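Build the robot, then build the room it lives in 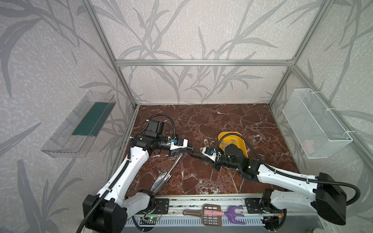
I have been tinkering with arms in a shared workshop in Widham for two years now, and the best evening I have spent on them involved no code at all. It was the one where we stopped fiddling with joint settings and put up walls. Three sides, a pale grey pattern of grass and leaves, silver aluminium posts at the corners and a bar across the back. I know how daft it sounds to be thrilled by what amounts to wallpaper, but I would put that job ahead of any motor upgrade, and I want to talk a few more people into doing the same.

Hobby robotics has a strange order of priorities. Look through the Thibodeaux forum (a lovely place, I have lost whole weekends there) and you will find 7 threads on gear backlash for every one on where the arm sits. People spend months getting a wrist to turn sweetly and then clamp the whole thing to the end of a kitchen table, next to the toaster, with the light changing every time a cloud goes over. Then they wonder why a grasp that was fine at breakfast is hopeless by tea!

Our first pair, which we called Dremby, lived exactly like that. Every session began with half an hour of putting things back where we thought they had been. Murnus, the current pair, has a proper home, and the difference in how often I want to go and play with it is enormous. I walk in, I switch on, I get going. That counts for a lot when you only have a couple of hours after work.

The other half of my argument is about tools, and here I get properly excited. Please stop giving your robots nothing but wooden cubes! Give them a metal scoop with a long thin handle, a little purple rake, a slotted scoop with a pink grip. Handles are wonderful problems. They roll, they swing, they are never quite at the angle you planned for, and passing one between two arms will teach you more about timing than a shelf of textbooks. A toy rake costs next to nothing and kept me busy for most of June.

I will admit the downside. A room takes up room, and a workshop bench is precious. We had nearly 3000 words of back and forth on the members' list before we were allowed to leave ours standing between sessions, and I do see the point of those who wanted the space for a lathe. I still think we were right. A robot that has to be packed away after each session gets used less and less - and I have seen two good builds end up in a cupboard that way.

So if you have an arm half finished at home, leave the firmware alone this month and go and buy some posts.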